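3.2 Building the hand in the shared workshop

Most of the build was done at Purunwood, where Reynaldo Ocampo kindly let us have a bench through July, and we finished it at a kitchen table. The two-fingered hand (Figure 2) has blue pads on its fingertips, and we went through a fair few shapes before settling on angled ones.

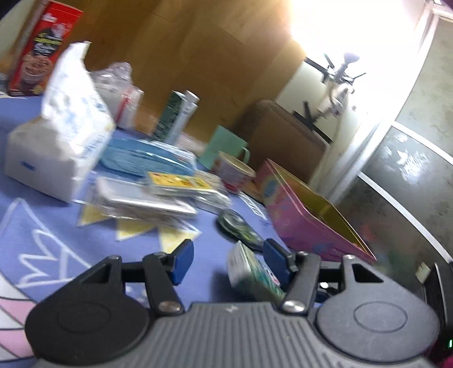

Figure 2. The hand over the table, with a small carton between the pads.

We then made 114 grasps on household packets and cartons, spread over 10 evenings, and wrote down the colour and size of every item as we went along.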